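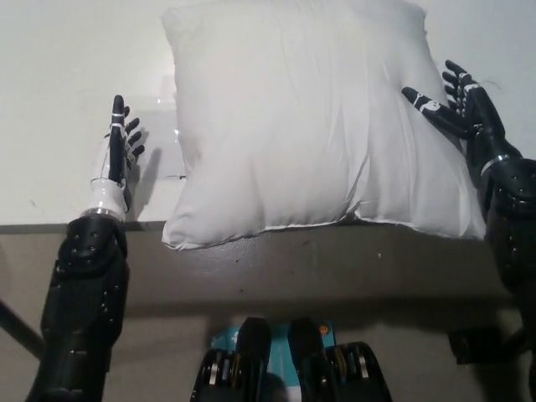
The pillow bench at Jollow, from the robot's side of the table.

I'd been looking forward to the Jollow open day since August, and on Saturday I finally got there, twenty minutes before the doors opened, with a thermos and far too many questions written on the back of my hand. Jollow rents out two-armed robots to small laundries and guest houses by the month, and I help run a lodge with 44 beds, so you can see where my mind was going.

The unit they were showing is called the Polo. It has two black arms with proper hands on the ends, fingers and a thumb each, and white joints that make it very easy to follow what the fingers are up to. I've watched plenty of clips of arms with simple pincers and I'd assumed that was what we'd get. Hands are a different thing to stand beside! When the right thumb came in against the pillow I caught myself leaning forward like I was at the tennis.

Ieuan Powell ran the bench in our session. He's been with Jollow 6 years and has clearly handled more bedding than he ever planned to. Pillows, he told us, are harder than sheets in some ways. They slump, they puff out on one side when you push the other, and no two sit the same way on a table. He likes to start them upright against the wall so both arms can get at the sides. We saw four tries in a row. Three went well and on the other one the pillow flopped forward and had to be stood up again by Ieuan, who was very cheerful about it.

I asked about speed. It's slow. I could do a whole room in the time the Polo took over a couple of pillows, and Ieuan didn't pretend otherwise. The case for it is the dull stretch in the middle of the day when all my staff are upstairs and there's a mountain of clean stuff waiting on the bench.

Marcela Kubíček looks after the rental side and went through the Bowen plan with me, the smaller of the two. You get the robot, a set-up visit, a day of training for two people and phone help until 6 in the evening. The bigger one, Porkel, adds a second visit each month and colour-coded task cards, which I rather fancied. The minimum term for either is 91 days. I'd want to know more about what happens if a finger gets damaged, and she's promised to send me the page on that.

A few practical notes if you're going to the next one. Parking is around the back, past the tile place. Bring a jumper, the hall is freezing. Ask for the early session, as ours only had a handful of people and everyone got right up to the table. The sausage rolls were gone by eleven.

I've put our name down for a home trial in the linen room. My sister thinks I've lost the plot, but she hasn't seen the hands yet.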